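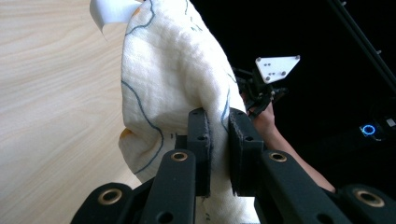 White cloth with blue line drawings, folded.

# Noltadar Textile Pattern Index

Catalog records for printed household cloth held in the Dornisberg and Zillier collections. Text records only; scans are requested separately.

## Contents

- 116 records, one per cloth
- 19 columns, UTF-8, tab separated
- 8 records have no width or length

## Fields

`ground` is the base color. `line_color` is the main printed color. `motif` uses the Zeng list, 61 terms. Small accent colors go in `accent`, separated by semicolons.

## Known issues

Zillier measured before washing and Dornisberg after. Do not compare sizes across the two. Motif terms for maps and coastlines overlap and will be merged in the next release.

## Contact

Rukhsana Sethi, catalog maintainer. Corrections are loaded on Friday.

Last updated: January
3 comments · 8 shares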